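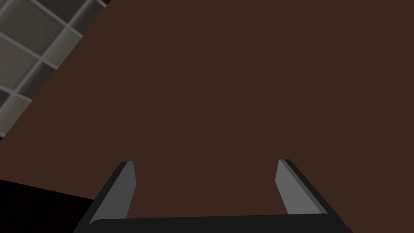
Teaching a robot by remote control is a lot like parking someone else's car while they describe the kerb to you over the phone. I've been at it for most of September 2019, in simulation, because Nélida Alarcón won't let me near the real arm until I've recorded 40 clean runs. My view is from just behind the gripper, which means I spend my days peering between two black fingers with pale grey pads at a great deal of brown table. The table has no grain and no marks on it, so there is nothing to judge distance by. I have taken to steering by the line where the brown stops and the floor tiles start, like a sailor who only knows one bit of coast.

The controller is a secondhand thing from Zillholm with a stick that drifts left. Leandro Ocampo says the learning side will average this out. I say it will learn to drift left, with great confidence, almost 800 times an hour.

What I hadn't expected is how much of my own dithering gets recorded. I pause before every grasp – a little gathering of courage – and the first policy we trained paused as well. It had my nerves and none of my charm. Rocío Acuña watched it hover and asked if it was all right.

So I'm now practising being decisive. Four runs kept so far, and I'm told the next lot should have fewer sighs in them.

4 comments
Share this post
Search this blog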